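Vunura opens its crypto savings service to new members

Clundville, Sunday, December 9, 2018

After a long year of building, testing and a great many cups of tea, the team at Vunura is very happy to announce that its digital currency savings service will open to new members in January. The service lets people put aside small, regular amounts in bitcoin or ether, with the same sum going in each month whatever the price happens to be doing.

The idea came from Mirjam Gruber, who founded the company with Kilian Leitner after the two of them had spent years helping friends and relatives set up their first wallets at the kitchen table. "We kept meeting people who were curious but felt the whole thing was meant for somebody else," she says. "They wanted to start with a little, understand what they had bought, and be able to ring a real person when they got stuck – and that is the service we have tried to make." 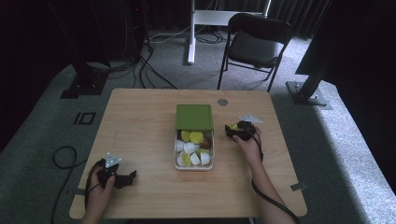
A trial has been running in Clundville and Vornwood since the spring, with 519 members taking part. It has been a bumpy year for prices, as anybody who follows the market will know only too well, and the company is grateful to everyone who stayed, asked questions and told the team plainly which screens made no sense. A good deal of the sign-up process has been rewritten as a result, and the monthly statement now fits on a single page.

Members can begin with 10 euros a month and may pause or stop whenever they like, without a fee. Coins are held in offline storage by Kasprzak, the custody firm that has looked after the trial from its first day. Withdrawals to a member's own wallet are normally handled within two working days.

"There is no mining contract here and no promised daily return," says Chukwuemeka Etim, head of member support. "Prices can fall a long way, and we say so on the very first page. Please only put in money you can do without."

Evening talks for beginners will be held at the Vornwood office throughout January, led by Pirmin Wallner. Each lasts 45 minutes, with plenty of time afterwards for questions, and you needn't be a member to come along.

Press contact: Urs Kofler, Vunura, Clundville

We use cookies to remember your settings and to see how our pages are used. By continuing to browse you agree to this. Accept Read more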